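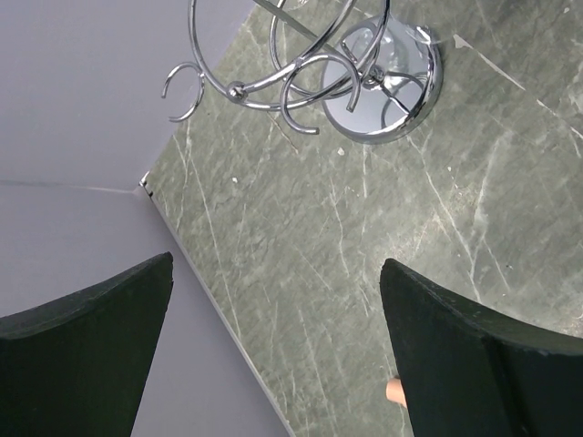

Prorlow salvage yard to double floor space by winter

Search this site
Enter keywords
Go

The salvage yard on Murakami Road in Prorlow will take over the empty tyre warehouse next door and double its covered floor space, the shire said on Tuesday.

The yard sells second-hand kitchens, doors, windows and household goods pulled out of local renovations. It has been run under contract by Vallusix since the old transfer station shut. The new lease covers 425 square metres and begins in March. Rent will be paid from sales at the yard, and the shire says there will be no change to household rates.

In the past financial year the yard took in 1227 loads from builders and households. Of the items that came through the gate, 181 were complete kitchens, most of them from the older streets near the river where blocks are being redeveloped.

Kitchens are the yard's best earner and also its biggest headache — they take up room, and they can't be left out in the rain. Doors and window frames are stacked upright in racks, but a long benchtop has to lie flat or be braced, and at present there is space under cover for only a few at a time. 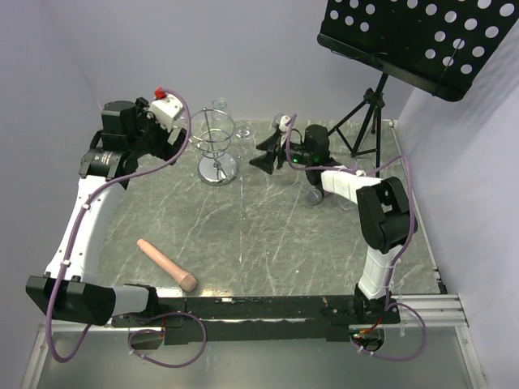
Benchtops will get their own bay in the new building, sorted by length and colour. Plain white and timber-look tops tend to sit the longest. Grey marble patterns with pale white veins, like the surface shown, are usually sold within days of going on the floor, and the yard keeps a waiting list for them. Buyers will be able to leave their measurements at the counter and be phoned when something suitable comes in.

Stone and stone-look tops will be checked for cracks before they are priced. The yard does no cutting on site and that won't change. Customers who need a top shortened are told to speak to a licensed stonemason first, as some older engineered stone can't legally be cut or resold. Anything the yard can't identify will be refused at the gate.

Builders will also get a separate entrance off Tomuvo Lane. Trucks and family cars now share one driveway, and on Saturday mornings the queue often runs back to the roundabout. The shire received complaints from neighbouring businesses last year and asked for the traffic problem to be fixed as part of any new lease.
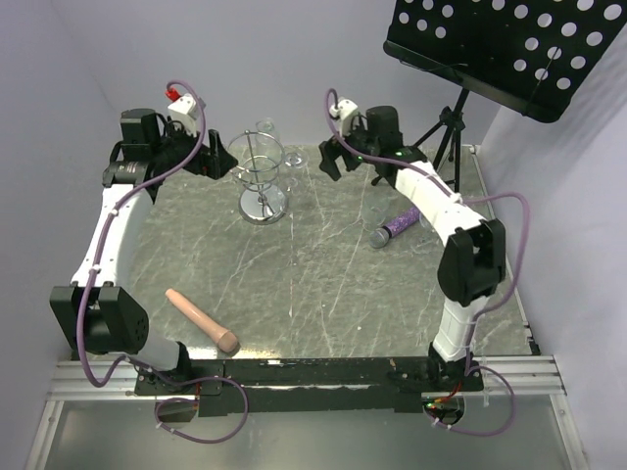
The Tomuvo Lane gate will be open to trade vehicles from 7 am on weekdays. Households will keep using the Murakami Road side, where opening hours stay the same. Drop-off is free for goods that can be resold. A fee applies to anything that has to go on to landfill, and staff at the gate make that decision.

Smaller goods such as crockery, glassware, lamps and tools will stay in the current shed, with wider aisles once the kitchens have moved out.

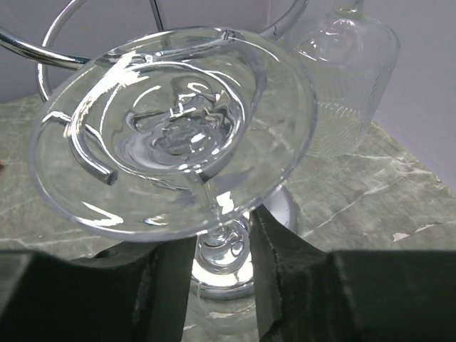 Page last updated: Tuesday, 4.15 pm

The yard will close for two days while stock is shifted. Dates will be posted at both gates and on the shire website. Loads booked for those days will be moved to the following week at no charge.

Parking on the northern side of Murakami Road won't be affected.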